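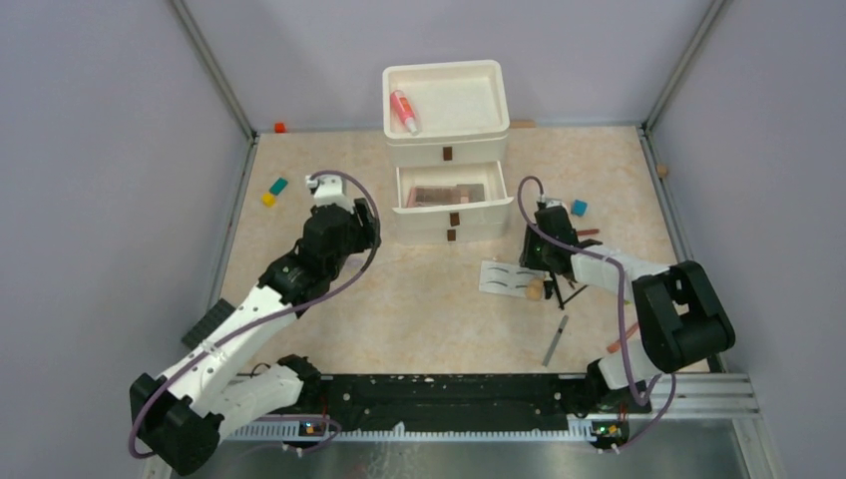

A white two-drawer cabinet with its lower drawer pulled open.

Hudham tenants to get more time to clear storage units

Search this site Enter keyword Go

Renters who keep household goods in self-storage units in Hudham will have longer to collect their belongings after missing a payment, under rules approved by the town council in March.

Storage firms will have to wait 5 weeks after a missed payment before they can put the contents of a unit up for sale. The current wait is 2 weeks. Firms must also send two written notices, one of them by mail to the renter's last known address.

The change applies to all storage sites inside the town limits, including the two run by Nurley Storage on the east side. There are 2,467 rental units in Hudham, according to the town's licensing office, and almost half of them are the smallest size, used mostly for furniture, boxes of clothing and papers.

The council took up the matter after complaints from renters who said they learned of a sale only when they arrived to find a new lock on the door. Several said they had moved and never received the notice. Others had paid part of what they owed and believed that had stopped the process.

Under the new rules, a part payment of at least half the balance will pause the clock once. Firms will also have to set aside personal papers, family photographs and prescription medicine found in a unit before a sale and hold them for pickup at no charge.

Nurley Storage told the council in a letter that the longer wait would cost it rent on units it could not re-let, and that monthly prices might go up as a result. The company did not say by how much. It asked for a shorter wait for renters who had missed payments before, but the council left that out of the final version.

The neighboring town of Cerkley adopted a similar wait last year. Officials there said fewer units had gone to sale, though they did not have a full year of records to compare.

Renters who already have a sale notice will not be covered. The town said they should contact the storage office listed on the notice and ask for a written statement of what is owed.

A one-page guide to the rules will be available at the town hall front desk and at the library on Nasution Street. Storage firms must post a copy in their offices where customers can see it.

Share 5 Comments 2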